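Workshop notebook, Floltcombe
21 April 2026

Kettle on, rain on the skylight, and a whole morning with no meetings, so I am going to write this one up properly for once instead of leaving you all to guess from my file names.

The question we keep coming back to is whether Trera is ready to tidy a kitchen counter without one of us hovering over the stop button. My feeling after this week is that we're nearer than we were at Easter and still a good way off, and I'd like to set down why while I remember it. The simulated kitchen is still where nearly all the work happens. I set 1000 runs going overnight on the tidy-up task and came in to 153 clean finishes, where clean means everything put where it was asked for and nothing knocked. I know that sounds dismal, but please remember that last month's planner couldn't be trusted to pick up a spoon!

I spent a happy hour (well, mostly happy) going through the failures, and the spatula is the worst of the lot. It lies flat on the marble, the blade is thin, and there's hardly anything for the fingers to get under. Any of us would press down on one end and tip it up without a thought. The toy rocket gives a different sort of trouble with its fins, and the grasp planner keeps proposing to take hold of one of them, which I wouldn't do with a real one if a child were watching. The little brown jug I had expected to be the awkward one, being so round, but the planner is rather fond of the handle.
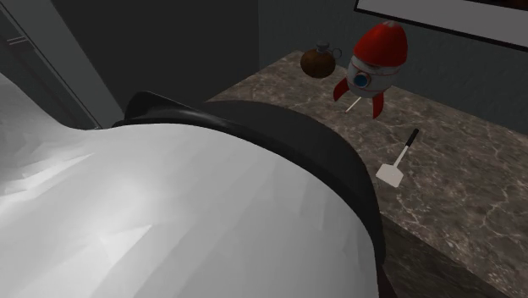
Hryhorii Pylypenko thinks we are asking for too much tidiness at once, and I've come round to his view. A person clearing a worktop doesn't plan the whole job before lifting a finger; you shift the nearest thing and then look again. He has a version of Nekach that replans after every object, and I've promised to try it on the same starting layouts so that we can compare like with like. It is slower, mind. My first go took 900 seconds to clear one counter, and my mother could have done the washing-up and dried it in that time.

Still to do before May:
Slide the spatula to the counter edge before grasping it, and see if that helps.
Make the fins a no-go area for the fingers.
Rerun the 6 layouts Sydorenko flagged, with the friction turned down.
Find out who has the good calipers.

I'll leave the replanning runs going tonight, so please don't restart the big machine, however loud the fan gets.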